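We use cookies to keep you signed in and to remember your settings. Accept all | Manage choices

Noreen Dolan
Tuesday, July 5, 2022

All right, pull up a chair, because I have spent the whole long weekend thinking about bread baskets and my family has asked me to please tell somebody else about it. You are the somebody else. I love you all very much. Thread!

Noreen Dolan
Some background for the newer folks. I do the table for our street supper every summer, and I've also been slowly replacing the kitchen things my mother-in-law left us, and the two projects have sort of run together. The bread basket was the first casualty. The old one was willow, it was older than my marriage, and one whole side of it gave out in March while it was full of dinner rolls.

Noreen Dolan
I glued it. I tied it with kitchen twine. I put a napkin over the bad side and turned it toward the wall (you all know this stage, don't pretend you don't). Then my sister-in-law picked it up by the wrong end on Easter and that was that.

Noreen Dolan
So I started asking around, and oh my goodness do people have opinions about baskets. Mereana Rewi wrote me practically a letter. She is firmly for real willow and says anything else feels wrong in the hand. Karla Pacheco is firmly for whatever you can rinse in the sink. I agree with both of them completely, depending on the hour.

Noreen Dolan
What I kept coming back to was crumbs. Willow is beautiful but it holds on to crumbs like it's saving them for winter, and I used to go at ours with an old toothbrush on Sunday nights. I'm at the age where I'd like to sit down on Sunday nights.

Noreen Dolan
I looked at a wire one from Budix, very handsome, very modern, and my husband said it looked like something you'd lift french fries out of, and after that I couldn't see it any other way. I looked at a Semberg one with a fabric liner that buttons in. Lovely idea! But then you're washing and ironing a liner, and I know myself.

Noreen Dolan
I ended up with one of the woven synthetic-looking kind, a rounded rectangle, in a color I'd call caramel if I'm feeling fancy and orange if I'm not. I was worried about that color, I'll admit. Everything in my kitchen is white or gray or the green of the old cabinets. But I find it warms things up and makes plain rolls look like you tried.

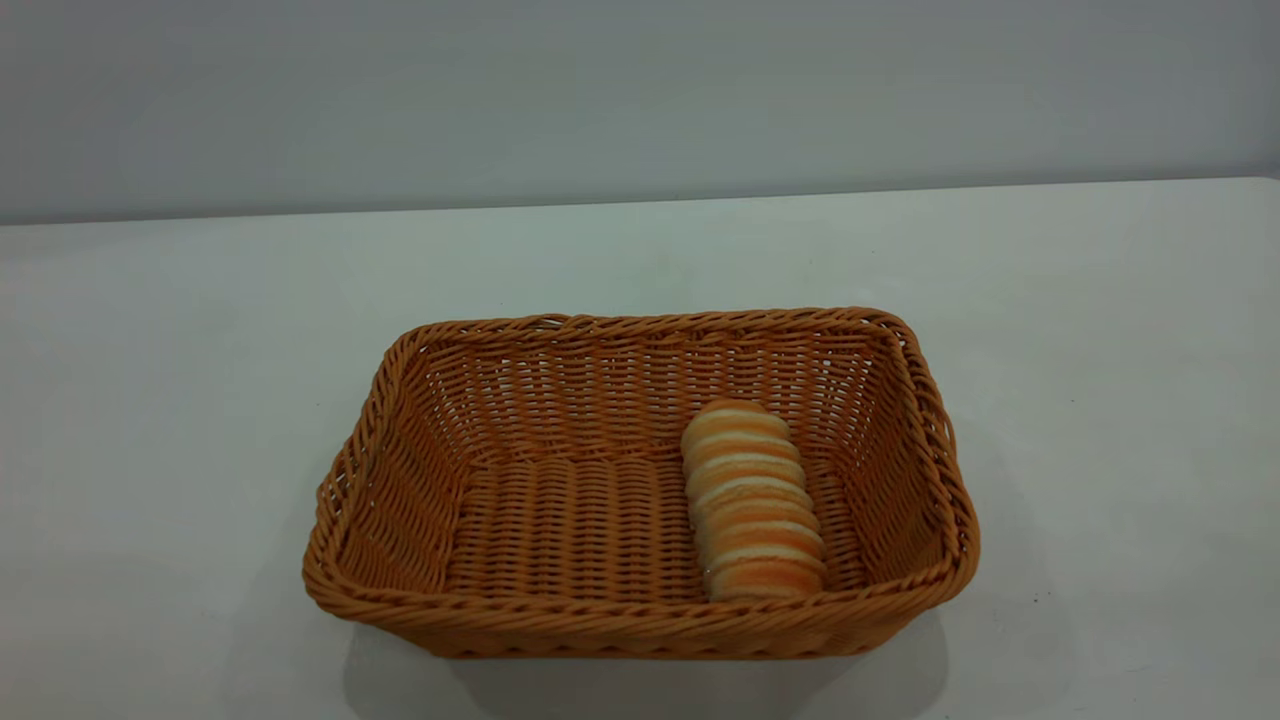
Caramel basket on the pale tabletop, braided rim all the way around.

Noreen Dolan
I want to say a word for that rim, because it's the part I fell for. It's thick and twisted like rope, and it's a little wavy if you look along it, especially toward the corners. Ultan Ó Dálaigh says a wavy rim would bother him every day of his life. It doesn't bother me one bit. My pie crusts look just like that and people eat them.

Noreen Dolan
The other thing is the sides lean out a bit, so the top is wider than the bottom. You wouldn't think it matters until six people are reaching for bread at once with butter knives in their other hands. With the old straight-sided one you had to sort of dig. And the bottom is woven nice and flat, so a short loaf doesn't go rolling off to one end.

Noreen Dolan
Now, cleaning. Several of you asked. I turn it upside down over the sink and give it a good thump, then warm water and a drop of dish soap, and I stand it on its side on a towel overnight. There are little gaps between the strands on the walls, so I go over those with a soft brush when there's been anything seedy in there. Poppy seeds are the worst. I said what I said about the toothbrush, and yes, I still own the toothbrush.

Noreen Dolan
Slavica Hodžić asked whether I line it. For rolls and sliced bread, yes, just a plain cotton dish towel folded in half with the corners tucked down. For anything in a wrapper, no. For peaches, a towel again, because I lost two good ones to bruises last summer and I'm still sore about it.

Noreen Dolan
She also told me something so smart that I'm passing it along with full credit: warm the towel, leave the basket alone. Ten minutes on top of the stove while the oven's going, then towel in, rolls in, fold it over. I've been serving bread for most of my adult life and had never once thought of it.

Noreen Dolan
When it isn't bread night it sits on the counter and collects things. Onions for a while. Then the mail, which I put a stop to. At the moment it's the landing spot for napkins and the good salt, and I carry the lot out to the porch in one trip and feel terribly organized.

Noreen Dolan
Oh, and measure your cabinet first if you plan on putting yours away! I didn't. The shelf over my fridge is full of the big Heffernan roasting pan and there was no persuading anything in beside it, so the basket lives out in the open now whether I meant it to or not.

Noreen Dolan
Next up is the butter dish, and if anybody has lived with the Fallotard one with the deep lid, please come tell me whether a whole stick fits without smushing. The street supper is Saturday and I still have rolls to bake and tablecloths to find, so I'm off. Karla, you're bringing the corn, I've written it down.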